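Seron Learning Centre
Fact Sheets for Young Readers
Published 14/09/2020

The Parts of a Cap, and How to Look After Them

Many children wear a cap to school, to sport and to the park. A cap looks like a simple piece of clothing, but it is made from several pieces of fabric, and each piece has its own name. This fact sheet explains the names and sets out how a cap should be cared for at home and in the classroom.

What is a cap made of?

The round part that sits on top of your head is called the crown. The crown of a baseball cap is usually sewn from panels. Each panel is shaped like a tall triangle with curved sides. When the panels are stitched together, they form a dome.

The flat or gently curved part at the front is the brim. Some people call it the peak or the visor. It has a stiff layer hidden between two layers of cloth. The brim shades your eyes and part of your face. It does not shade your ears or the back of your neck, and for long days outdoors a broad-brimmed hat is the better choice.

Turn a cap over and you will find the parts that other people do not see. A strip of soft fabric runs around the inside edge. This is the sweatband. It soaks up moisture from your forehead. Narrow tapes often cover the seams between the panels, and a tag may be stitched at the back with washing instructions.
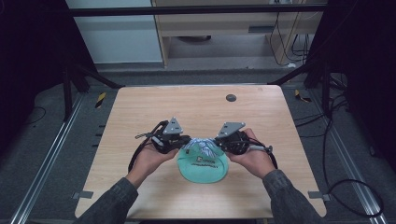 The sweatband is the part that becomes dirty first. Sunscreen, dust and sweat all collect there, even when the outside of the cap still looks clean. Check it once a week during the warm months. In February, when the sun is strong in our part of the world, check it more often.

How to clean a cap

Ask an adult to read the tag with you before you begin. If the tag allows hand washing, follow these steps.

1. Fill a basin with cool water and add a small amount of mild soap.
2. Place the cap in the water and leave it for 30 minutes.
3. Rub the sweatband gently with a soft cloth or an old toothbrush.
4. Rinse the cap until the water runs clear.
5. Press it with a towel. Do not wring it or bend the brim.
6. Set it over an upturned bowl in the shade to dry.

Older caps sometimes have cardboard inside the brim. Cardboard loses its shape in water, and these caps should only be wiped.

How to store a cap

Hang your cap on a hook or rest it on a shelf with nothing on top. Do not push it to the bottom of your school bag. Write your name on the inside tag, where it will not spoil the outside.

Words to know

Crown: the part of a cap that covers the top of the head.
Panel: one of the shaped pieces that make up the crown.
Seam: the line where two pieces of fabric are sewn together.
Sweatband: the strip around the inside edge.

The next fact sheet in this series is about shoelaces.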